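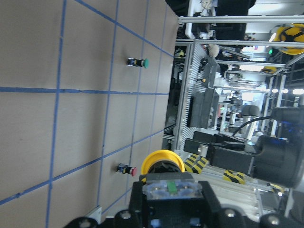 From: Remzi Eren
To: darkroom-tech list
Subject: Re: Uneven density on long rolls, Estix tank

On Thursday Sem Baert wrote:

> I am still getting a band of extra density along both edges of the film,
> worst on the outer turns of the reel. Street negatives, 35mm, mostly
> overcast light, so there is a lot of plain sky and it shows up badly.
> Tank is the Estix four-reel, developer is Gerkero at the standard
> dilution, 6 minutes, agitation 30 seconds at the start and then every
> minute. I have tried two batches of developer and both do it. The meter
> and the shutter have been checked. Is this surge marking, or is the
> film at fault? I have a show coming up in April and have to print from
> these whatever the answer is.

Sem,

From the two contact sheets you posted, I would call it surge. Three points lead me there.

First, the band follows both edges and fades toward the center of the frame. A light leak in the camera usually favors one edge, and it moves when you change bodies. You said you shot half of these with the Ramalho and half with the older body, and the band is the same width on both.

Second, it is worst on the outer turns. Developer passing through the spokes moves fastest there. The inner turns on your second sheet, frames 1 to 5, are close to clean.

Third, you are running a 6 minute time. With the first 30 seconds continuous and then a full set of inversions every minute, a large part of the total development happens while the liquid is moving. At 10 or 12 minutes the same habit does much less harm.

What I would change, in this order, and one at a time:

1. Fill the tank completely. You did not give a volume. The four-reel Estix has a fill line molded inside, and on mine the line is low. If you load only two reels, put the empty ones on top so that the loaded ones cannot slide when you invert.

2. Cut the inversions. Four per minute, each one taking a full five seconds, with a quarter turn of the tank between them. Do not shake it. Set it down flat and leave it alone until the next minute.

3. Dilute and extend. Take Gerkero to half your present strength and start testing at 10 minutes. Expect slightly more grain and a little less contrast in the sky, and neither should trouble you at the print size you described. Check that you still have enough stock developer per roll. I would not go under 100 ml of stock for each one.

4. Presoak for two minutes in water at the developer temperature. Opinions on this list differ, and the archive has the long thread. In my tests it made a small difference on short times and none on long ones.

For a test roll, do not use real work. Find an evenly lit plain wall, defocus the lens, and expose the whole roll two stops over the meter reading. Cut it in half in the dark and develop one half your present way and the other with changes 1 and 2. Lay the two halves side by side on a light box. If you have access to a densitometer, read the center and 2 mm in from the edge of the picture area on the same frame number of each. Anything under 0.04 I would ignore.

If both halves show the same band, then I am wrong and you should look at the film. Send me the emulsion number in that case. I have 200 feet of the same stock in the freezer and can run a strip from it for comparison.

As for the negatives you already have, you can print around most of this:

– File nothing out and crop slightly. The worst of the band is in the outer millimeter and a half.

– Extra density in the negative prints light, so the edges of the sky need burning in. Use a card with a straight edge, keep it moving, and work along the long sides only. I start with 15 percent of the base exposure per side.

– On variable contrast paper, burn with the softest filter. With a hard filter the join is visible almost at once.

– If you scan for the smaller prints, the Bimo software has a flat-field correction, but it expects a blank frame from the same roll. A frame from another roll will not match, as the band changes from turn to turn.

One question back. Are your reels steel or plastic? You mentioned the tank but not the reels, and the narrow-spoke steel ones that were sold with the early Estix tanks behave differently from the later ones. If yours are the early type, I would do step 2 before anything else.

Remzi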